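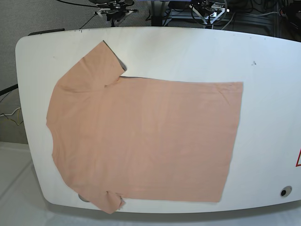
How long does it take to set up the Rekholm folding kit for T-shirts?

One afternoon if the arms are already bolted on and powered. Two if you have to do the mounting too.

Quick writeup of the steps I use. Software is Cindalia, the version that came on the stick with our kit. Menus may be in a different order on yours.

Before you start

- Both grippers homed and open. Arms parked behind the back rim.
- E-stop within reach. Test it. Press it, reset it, home again.
- Table wiped down. Crumbs show up as fabric edge on a white top, drove me nuts the first week.
- Overhead lights on, blinds shut.

Laying the shirt

Flat, sideways, neckline to the left edge of the table, hem to the right. Leave bare table past the hem, the software wants to see a clean line there. Small wrinkles are fine. Big folds are not, smooth those with your hand. A sleeve hanging a bit over the front rim will still get picked up, but pull it back if it's more than a cuff.

Start with a plain shirt in a color that isn't white. Peach, gray, blue, whatever. White on white needs the Lockwood light bar and that's a separate page.

Teaching the fold

1. Open Cindalia, New Garment, Short Sleeve.
2. Hit Find Outline. Wait for the green line to close. If it stays open at the neck, drag the point by hand.
3. Mark the pick points: both cuffs, both hem corners. Four total.
4. Set grip to 4. Thicker cotton, go to 5. Higher than that leaves marks.
5. Set speed to Slow. Leave it on slow untill you have a run of good folds.
6. Dry Run first. Arms move above the fabric and don't close.
7. Then Run. Keep your hands off the table.

Sleeves fold in first, then the body. If it does the body first your hem corners are swapped, go back to step 3.

When it goes wrong

Error 663: gripper closed on nothing. Nearly always a pick point set too far outside the cloth. Move it in a finger width and run again.

Shirt slides instead of lifting: grip too low, or dusty pads. Clean the pads.

Second shirt folds crooked: it was laid down at a diffrent angle. Run Find Outline again for every shirt, don't reuse the old one.

Arms stop halfway: check the cables at the wrist for a snag. Power off before you touch them.

Pads are good for 1,000 folds according to Beverley Whitlock, who did our install. We changed ours in February. Kerkwood pads fit too but you have to redo the grip setting.

Save the profile with a name you'll recognise later. "test2" is no help.

- Evie Whiteley

Last updated: Saturday, July 22, 2023

Print this page | E-mail this page

Related:
Cindalia: backing up garment profiles
White shirts and the Lockwood light bar
Swapping gripper pads, Rekholm and Kerkwood
Long sleeves: extra pick points
Homing errors after a power cut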